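Doing a thread on washing and storing table linen, as three people asked after my last one. I have used the same linen tablecloths for 21 years and this is what works in my house.

1/ Shake the cloth out of the window the same evening. Crumbs left in the folds get ground into the weave. Then look for stains while you still remember who spilled what.

2/ Red wine: blot, cold water, blot again. No salt. I tried salt for years and it mostly left me with a salty stain. Candle wax goes in the freezer overnight and then you lift it off with the back of a butter knife.
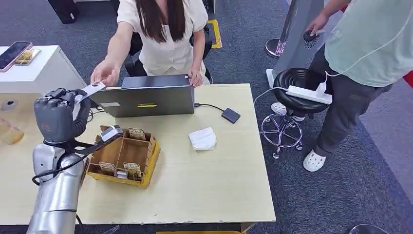 A card changes hands over the desk.

3/ Soak old linen before you wash it. Six hours in cool water with a little plain soap, in the bathtub if the cloth is big. Change the water when it turns yellow. It will turn yellow.

4/ Wash on warm with the drum half full. Linen needs room — a packed machine puts in creases that no iron will take out. Skip the fabric softener. It coats the threads and then napkins don't soak up anything.

5/ Spin: I keep it under 1000. My old machine only had one speed and I pulled everything out early by hand. The Qin I have now lets me choose.

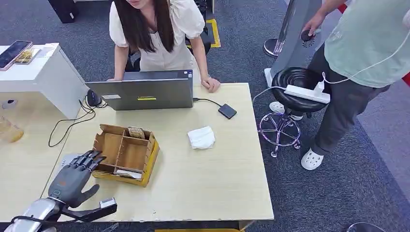

Edith Chávez: Doesn't line drying make them stiff? Mine come in like boards and I end up running them through the dryer anyway.

6/ Edith, bring them in while they are still damp. If they dry all the way outside, yes, they go stiff. Mine come in after an hour or so in May, longer in the fall. Roll them up in a towel if you can't iron right away.

7/ Iron damask on the wrong side first, then the right side for shine. Embroidery goes face down on a thick towel. Start from the middle of the cloth and work out to the hems. For a round cloth, turn it as you go.

8/ Starch. I use it on napkins only. A starched cloth that sits in a drawer for months can crack along the folds, and Meifang Zeng lost a good one that way. Wash the starch out before you put anything away for the season.

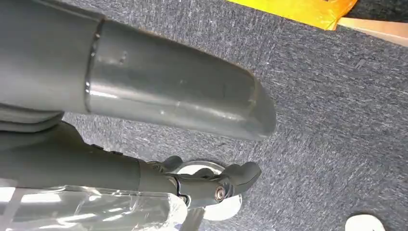
9/ Storing

Roll, don't fold, if you have the space. I got a long cardboard tube from the fabric store in Murkby and covered it with acid-free tissue. If you have to fold, fold in thirds and change the fold lines a couple of times a year.

10/ No plastic bags. An old pillowcase is fine. Keep it off bare wood too — oak shelves left brown lines on my mother's runner and they have never come out.

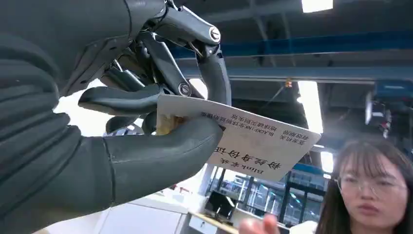 11/ I pin a scrap of paper to each pillowcase with the size of the cloth and which table it fits. Saves unrolling four of them on a holiday morning to find the long one.

12/ Next thread will be napkins, mostly hems and how to fix a corner that has come undone. If you have a rust spot question, put it under this one.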